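I gave up on my phone for the whole month of May, or most of it, and the thing I missed least was reviews. You know the ones. Four stars, would have been five but the parking was tight. I used to read them before I bought a sandwich.
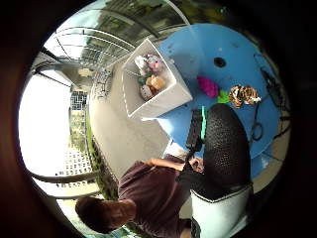
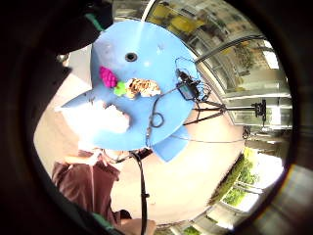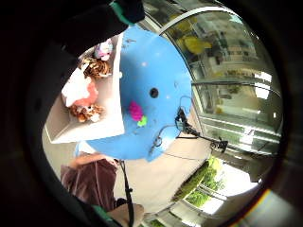
*Page last changed: May 29, 2019*

So my opinion, for what it's worth, is that we should all quit reading reviews of small things. Big things, fine! If you're buying a furnace, read every word you can find. But a cup of coffee? A paperback? I once spent an entire evening going through 454 comments on a bakery called Lollitz, and by the end I was worn out and a bit mad at people I'd never met (one of them had a real grudge about napkins). I never did go that night. It was closed by then.

My friend Lionel Vidal thinks I've got this wrong. He says reviews keep places decent, and that he's been saved from plenty of bad dinners. Maybe so. But I've had some bad dinners I still talk about, and I can't remember much about the safe ones. The soup at Firkis was awful and we laughed the whole drive home - nearly two hours of it.

What bugs me most is how the score gets in your head before you do. I walked into Mirine knowing it had a "slow kitchen," and I swear I started checking the clock before I'd sat down. Would I have noticed on my own? I doubt it. I was with good company and there was bread.

I'm not going to pretend I've quit for good. I looked up a hardware store last week, and I'll be looking up campsites in June, because sleeping next to a highway is a big thing in my book. But for anything under 10 bucks I'm just going in and ordering whatever the person ahead of me gets.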